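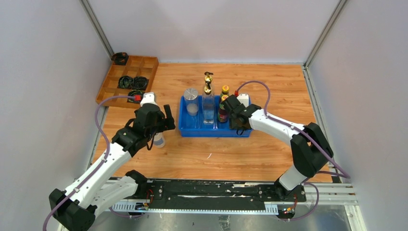
Both arms at the blue tray, small bottle on the left, brown bottle on the right.

9th December

I finally got a whole afternoon of teleop on the bottle task, and I'm still buzzing about it! For anyone new to the blog, I hold a pair of handles, the two arms copy whatever my hands do, and every run gets saved so the policy can learn from it later.

Bottles are so much more fun than the blocks I was using back in February. The tall one with the gold stopper is top-heavy in a way you only notice once you try to pinch it (grab low, always low), and the clear ones are hard to judge on the monitor. I kept closing the left gripper a finger's width too early. Přemysl Zelenák watched me do this for a while and told me to stop aiming at the cap and look at the tabletop next to the bottle. Huge difference, I went from fumbling every other grab to nine clean ones in a row.

My target was 90 good runs and I ended up with 106, though I'll probably throw out 10 where I paused in the middle to think. A pause looks harmless when you're driving, but the policy learns it right along with everything else, and then you get an arm that hovers over the tray like it forgot why it came.

The other thing I'm trying is moving both arms at once instead of parking one. It feels like patting your head and rubbing your stomach for the first half hour, and then it clicks and it's wonderful.

The box of coiled cables is staying on the table, by the way. I want the policy to get used to a bit of clutter. Next up is training on the whole set, which I've named Dirnex, and after that I'd love to try the cables themselves, one coil per cell.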